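Tekano wallet stuck on "pending" after moving tokens to Burkora

Dimas Tambunan
May 7, 2021
I sent 300 tokens from my Tekano wallet to an account on Burkora. The explorer shows the transfer as confirmed, but Burkora still says pending and support hasn't written back. Did I lose them?

Pak-hei Chou
No. If the explorer says confirmed, the tokens left your wallet. Burkora waits for more blocks before it credits a deposit – 3,000 for the smaller coins. Compare the address on the explorer with your deposit address. If they match, leave it alone and don't send again.

broltura_fan
same thing happened to me in March, took 4 days. just wait

Chung
Check whether your deposit needed a memo. Without one it stays pending until you open a ticket with the transaction ID.
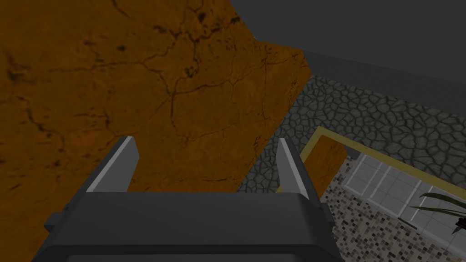

Related questions
Can I cancel a transfer that is still pending?
Where do I find my transaction ID in Tekano?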